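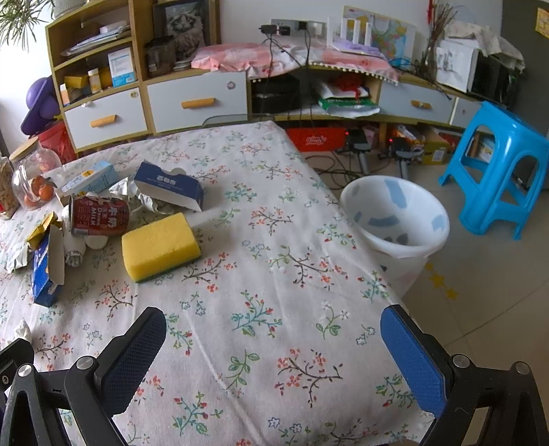
How does a hand-held gripper record enough information to teach a robot arm where to place an object?

The gripper carries its own camera, and the path of that camera through the room is recovered from the video after the recording is made. Together with the measured opening of the fingers, the path gives the position of the gripper at each moment, and the arm is trained to reproduce it.

Home | Talks | Publications | People | Contact
Print this page | E-mail this page

SPEAKER NOTES
Placement Outside the Workspace: Training on Household Clearing Tasks
Ruairi Crichton, Pilcombe Laboratory
May 25, 2019

Slide 1. Title

Thank the organizers and the session chair. State that the work was carried out jointly with Evander Crichton, who wrote the path recovery software and will take the technical questions at the end. The talk is planned for 30 minutes, including discussion.

Leave the opening slide up during the introduction. Draw attention to one point only: the objects are on the table, and the open bin is on the floor beside it. Our question concerns the distance between those two places.

Slide 2. The problem

Most recorded demonstrations of clearing begin and end on the same surface. The camera sees the object and the target together. In a home, the place where a thing belongs is often lower than the table, to one side of it, or out of view at the moment of the grasp.

A policy trained only on short moves tends to release early. We saw this in our March trials. The arm would grasp a wrapper correctly, travel to the edge of the table, and open its fingers there. The grasp was sound. What failed was the memory of where the target had been.

Pause here. Ask whether the room is familiar with early release. If most people are, skip the second half of Slide 3.

Slide 3. What we changed in the recording

Operators were asked to begin each recording with a slow look across the work area, with the fingers open, before approaching any object. We call this the survey pass. It lasts seven seconds. The Vokar software marks the end of the pass automatically when the gripper first moves toward the surface.

Nothing else in the operator's routine was altered. They chose their own order of objects and their own grasp. They were not told to tidy the surroundings, and the rooms were recorded as found, with shelves, cables, and furniture in view. Background detail helps path recovery. A bare wall gives the software very little to follow.

A patterned tablecloth needs a separate remark. We had expected printed fabric to be useful for tracking, and it is, provided the cloth stays still. When a finger drags the fabric, the pattern moves with it and the recovered path drifts. Evander's correction compares the motion of the cloth with the motion of the furniture behind it and gives preference to the furniture.

Slide 4. Training

The survey pass is stored as a short summary and supplied to the policy at every later step. The policy is otherwise the one we reported last year. We kept it unchanged on purpose so that the two sets of results could be compared directly.

Do not read out the network diagram. Refer people to the handout.

Slide 5. Results

The test consisted of 100 placements in rooms that did not appear in the training recordings. The target was a bin on the floor, placed on either side of the table.

Without the survey pass, the arm completed 30 placements. With it, the arm completed 60. The same arm and the same objects were used in both conditions, and the order of trials was mixed.

Say clearly that 60 is not a level of performance suitable for use in homes. We present it as evidence that the added information is being used.

Slide 6. Remaining failures

Soft packaging accounts for most of them. A crumpled wrapper or a piece of tissue may fold between the fingers and then cling to one pad after release. The policy has no means of noticing this and proceeds to the next object.

Open cartons are the second source of difficulty. An arm may grasp the flap, and the carton swings as it is lifted. Cans lying on their sides were handled well when something behind them kept them from rolling.

There is also the matter of what should be cleared at all. Our recordings do not say why an operator left one item and removed another. Fruit, for example, was often left in place, and the policy learned this in some rooms and failed to learn it in others. We have no explanation to offer at present. If asked, say that labels for operator intent are being added to the Farquharson collection.

Slide 7. Next steps

The Pitent arm will be mounted on a moving base so that the survey can be repeated after the first few placements. We also wish to learn whether a shorter pass would serve as well. Operators have told us that seven seconds feels long when the task itself is brief.

Slide 8. Discussion

Invite Evander to the front. Questions on path recovery go to him, and questions on recording procedure stay with me. Handouts are at the end of each row.

Print this page | E-mail this page
Back to Talks | Next | Top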